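# Workshop tips: setting up a board for push demonstrations

Notes from the Zandemdale bench, kept by Kasun Bandara. Last revised Oct 20, 2022.

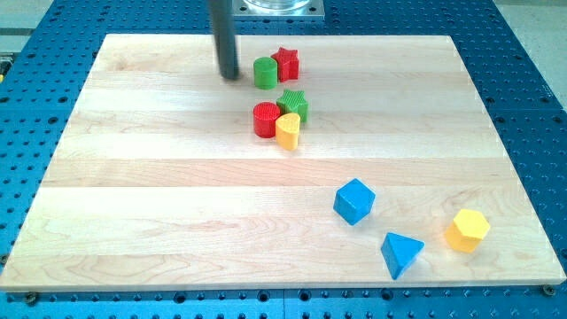

*Rod tool and eight coloured blocks on the bolted maple board.*

**Board**

- Bolt it down. Clamps creep over a long session, and a board that has moved 4 mm spoils every example recorded after the last check.
- Wipe with a barely damp cloth and let it dry fully before the first run. No oil or wax – blocks slide further on a polished surface and the older examples stop matching.
- If the grain lifts, sand the whole face. Patch sanding leaves fast and slow spots.

**Rod**

- Set the tip just clear of the wood. Check the gap at all four corners, then in the middle.
- Push low on the block. High contact tips the cylinders.

**Blocks**

- Vary the start layout. Include tight clusters as well as blocks standing on their own, or the model only learns the easy pushes.
- Wash in warm water with a drop of dish soap. Grey smears on the yellow faces confuse the colour labels.

**Recording**

- Write the instruction before moving: "push the green star away from the red cylinder". Wording added later tends to describe what happened.
- Keep the failed pushes, tagged as failed. Pendo Bakilana went back through 155 of ours and relabelled 140 as usable corrections.
- Stop when the operator gets sloppy. Short sessions give cleaner paths.
- Copy files to the Gristel drive before shutting down the arm.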